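Kids' jeans, a thread. I fold a lot of these and people keep asking how I get them to stay flat in the drawer.

I'm only talking about pull-on denim, the kind with an elastic waist and no zipper. Regular jeans fold themselves. Pull-ons fight you at the top.

Start with a bare table. A bed is too soft and the creases won't hold. 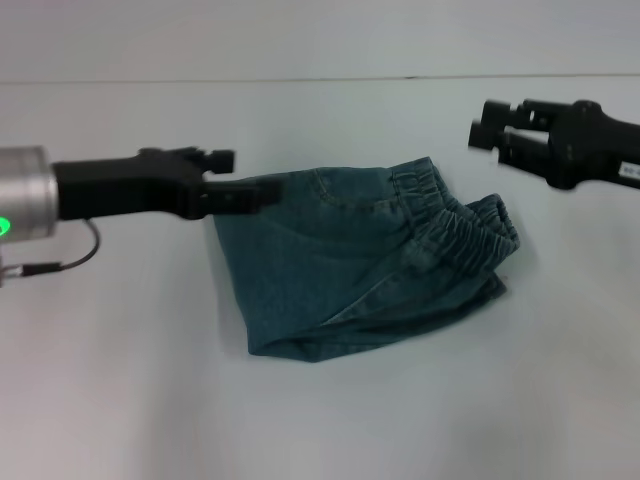
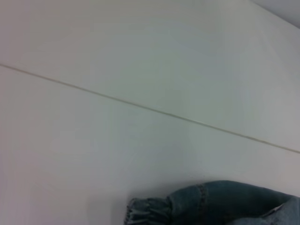 Do pull-on jeans need to be folded differently from jeans with a button waist?
Fold them the same way up to the waist, then stop. The elastic is thicker than the rest and wants to curl, so it should end up inside the fold with the legs wrapped over it.

Step one. Hold the waist in both hands and snap the jeans once, hard. Most of the wrinkles in the legs come out right there.

Lay them face up. Pull the legs straight down and smooth from the waist toward the hems with the side of your hand. Get the pocket bags flat too. A bunched pocket bag makes a lump you'll see through every layer.

Fold one leg over the other. The seat sticks out in a little triangle. Tuck that in so the long edge is straight.

Now the elastic. Put one palm on each end of the waistband and stretch it sideways until the gathers open up. Let it relax slowly. It will still be ripply, but it should lie down.

Fold the waist down toward the knee. Press. Then bring the hems up over it. You should have a block with no elastic showing.

For shorts, skip the second fold. One leg over the other, waist down to the hem, done. Shorts folded in thirds come open as soon as you pick them up.

Sizes. I do up to 12 this way. Past that the legs are long enough that I add one more fold at the bottom.

Angelica Layug asked about rolling. I tried it for a month. Rolled denim is fine in a suitcase. In a drawer the elastic end is fatter than the other end and the rolls slide around every time it opens. I went back to folding.

She also asked about hanging. Small pull-ons slip off clip hangers unless you clip the elastic, and clipping the elastic leaves marks. I don't hang them.

Drawers. Mine are the shallow ones from Maglaya. A folded pair stands on its long edge with a little room on top. If yours are deep, lay the jeans flat in two stacks and put the bigger sizes underneath.

Don't pack a drawer tight. If you have to push a pair down to get it in, the waistbands spring back and the whole row bows out.

Drying matters more than folding. Take denim out while the waistband is still slightly damp and lay it flat to finish. Elastic that gets baked in the dryer goes wavy and stays that way.

Turn them inside out for the wash, right side out before they dry. If you leave that job for folding time you'll be doing it with a whole basket in front of you, and it's slow.

Several people asked why I have this many kids' jeans. I sort for the clothing swap in Oston. We had 567 pairs of pants come in during November, and more than half of them were pull-ons.

Total for the swap was 1363 pieces, counting coats. Ronaldo Pangilinan did the coats and I'm grateful, coats are miserable.

What I check before anything gets folded: hems, knees, and elastic. Stretch the waist and let go. If it doesn't come back, it goes in the repair pile. A loose waistband can be replaced if there's a casing you can open. If the elastic is sewn straight through the denim, I usually don't bother.

Faded is fine. We don't turn anything down for fading. Kids' denim looks better after a few owners anyway.

Size labels wash out quickly on these. I write the size on a strip of masking tape and stick it to the outside of the fold. Take the tape off before storing for a long time or it leaves glue.

Someone wanted to know if a folding board helps. It does for T-shirts. With elastic waists the board won't sit flat on the top half and you end up fixing it by hand.

Socks next, if I get to it. I have a box of singles here and no plan for them.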